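Neues vom Chor: Rückblick auf Maltenel und Termine bis April

5. November 2022

Unsere Konzertreise nach Maltenel liegt nun ein paar Wochen zurück, und wie versprochen folgt der Bericht für alle, die nicht mitfahren konnten. Gesungen haben wir an zwei Abenden, zuerst in der Stadtkirche und am Tag darauf im Saal der Musikschule, dort zusammen mit dem Frauenchor Miltow unter der Leitung von Sarita Khurana. Die Kirche war mit 315 Zuhörern gut besetzt. Die Akustik ist sehr hallig, weshalb Yaroslav Nazarenko die schnellen Stücke in der Probe am Nachmittag noch etwas langsamer genommen hat. Dem Kanon im zweiten Teil hat das gutgetan.

Das Solo im Abendlied sang Omolara Aliyu. Sie war kurzfristig für Beryl Dawber eingesprungen, die wegen einer Erkältung nur zuhören durfte. Beryl ist inzwischen wieder bei den Proben dabei.

Am Ausgang wurde für die Instandsetzung der Orgel gesammelt. Zusammen kamen an beiden Abenden 2.884 Euro. Die Gemeinde hatte auf 2.000 Euro gehofft und hat sich schriftlich bei uns bedankt. Der Brief hängt im Probenraum neben der Tür.

Die Rückfahrt dauerte wegen einer Sperrung bei Treloar länger als geplant. Im Bus sind eine graue Strickjacke und zwei Notenmappen liegen geblieben. Elsie Cropper hat die Sachen mitgenommen und bringt sie zur nächsten Probe mit.

Für das Adventskonzert proben wir ab sofort eine halbe Stunde länger. Neu im Programm sind zwei Sätze für Männerstimmen und ein Wiegenlied, dessen Noten noch nicht alle haben. Wer keine bekommen hat, meldet sich bitte bei Elsie. Der Bass trifft sich außerdem eine halbe Stunde früher im kleinen Raum, um die Einsätze im dritten Satz zu üben. Konzertkleidung ist wie im vergangenen Jahr schwarz mit rotem Schal.

Im April sind wir beim Sängertreffen in Otura zu Gast. Gemeldet sind bisher 18 Chöre. Wir haben einen Auftritt von zwanzig Minuten und singen voraussichtlich am frühen Nachmittag. Die Übernachtung erfolgt in Doppelzimmern, Einzelzimmer gibt es nur wenige. Die Liste liegt bei den Proben aus und wird vor Weihnachten geschlossen. Partner und Angehörige können mitfahren, solange im Bus Plätze frei sind.
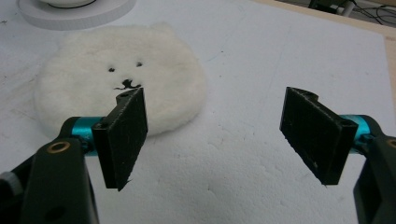 Die Anzahlung für Otura wird erst im neuen Jahr fällig. Die Kontodaten stehen dann im nächsten Rundbrief.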